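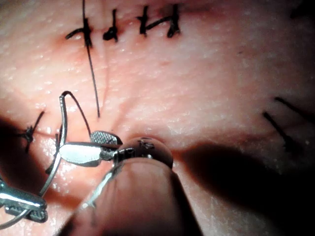 4.2 Gaps in the food diaries

I'll start with the missed days, since they gave me more trouble than anything else in the study. Our 30 adults in Zotville kept a paper food diary for nine weeks, and very few of them wrote something down every single day. My first plan was to score each diary by the share of days filled in, and Matúš Halás talked me out of it over a long lunch. His point was that where the gaps fall matters at least as much as how many there are. Think of the knots in Figure 1: they sit in a row along a closed line, and what you care about is how they're spaced along it, whatever each knot looks like on its own (one is small and compact, another is wide with a tail running off at a slant). Diary entries work a bit like that. A scrappy note saying "toast, something at work, soup" still holds the week together if it lands in the middle of a bad patch, and a beautifully detailed Sunday doesn't do much for the four blank days before it.

So I scored runs of blank days instead. A single missed day got left alone. Two or more in a row I called a gap, and I marked the day it began, the day it ended and what people were eating on either side of it, as far as I could tell from the handwriting. That last bit took most of June and I wouldn't wish it on anyone.

The pattern I kept running into was that gaps started after an evening meal away from home. People would write up breakfast and lunch as usual, leave dinner empty, and then the next day would be empty too. When I asked about it in the closing interviews, most of them told me they couldn't guess the portion and didn't want to put down something wrong. One woman said she'd felt silly writing "pasta, a lot" so she wrote nothing, and after that the notebook stayed in the drawer for a week! I had assumed embarrassment about the food itself would be the main reason, and it did come up, but less than I'd expected.

Seven people stopped the diary completely before the end. I kept their entries up to the last day they wrote and left them out of the weight comparison in 4.4. You could argue for treating them as one very long gap, and I did try it that way. The general picture stayed the same but the results got a lot harder to read, because those seven had little else in common. Two had moved, one had a new baby in the house, and the rest simply told us they were tired of it (fair enough).
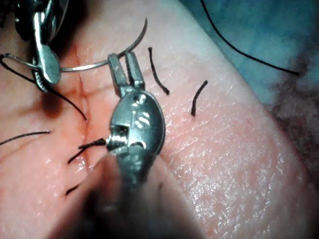 4.3 Getting started again

What I really wanted to know was how people came back. A gap by itself doesn't seem to do much harm, at least in a group this small. The people whose diaries recovered nearly always restarted with a short entry, often only a drink or a snack, and the longer meals crept back in over the next few days. Those who sat down and tried to fill in the whole missing stretch from memory tended to give up again fairly soon. I don't want to lean on this too hard. We never told anyone how to restart, so the people who chose the short way may have been the more relaxed ones to begin with.

We had also offered everybody a reminder call from the Chong clinic on the eighth day of the study, and my hope was that the call would cut down the early gaps. It made no difference that I could find. Several people liked getting it, and one asked if she could have another, but their diaries looked just like those of the people who had let it ring. Matúš thinks the call came too soon, before anyone had slipped. I suspect he's right, and in a second round I'd wait until the first gap and call then.

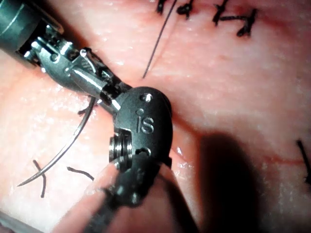
Portion notes turned out to be their own little puzzle. Some people wrote weights in ounces, some wrote "a bowl," and a few wrote down whatever was printed on the package, word for word. I had been ready to throw the package copiers out as careless, until I noticed how steady they were. Give people some lettering to look at and they'll pick it up before they pick up size or shape. Show someone Figure 3 and I'd bet they mention the raised "iS" on the black housing before they tell you how far the instrument reaches across the tissue. The copiers were doing the same with a cereal box: they trusted the words and let the amount go. Their calorie totals were poor, and I wouldn't use them for anything, but their gaps were shorter than those of the people who weighed their food. Weighing takes a scale, a clean counter and some patience, and a restaurant table offers none of these.

I went back and forth on whether to convert all the portion notes to one unit. In the end I only did it for breakfasts, where people ate much the same thing from day to day and I could check one entry against another. Lunch and dinner stayed in the words people used. Anybody who wants to redo the conversion can work from the typed diaries, which we finished on 8/29/23 and which keep every crossed-out word we could make out.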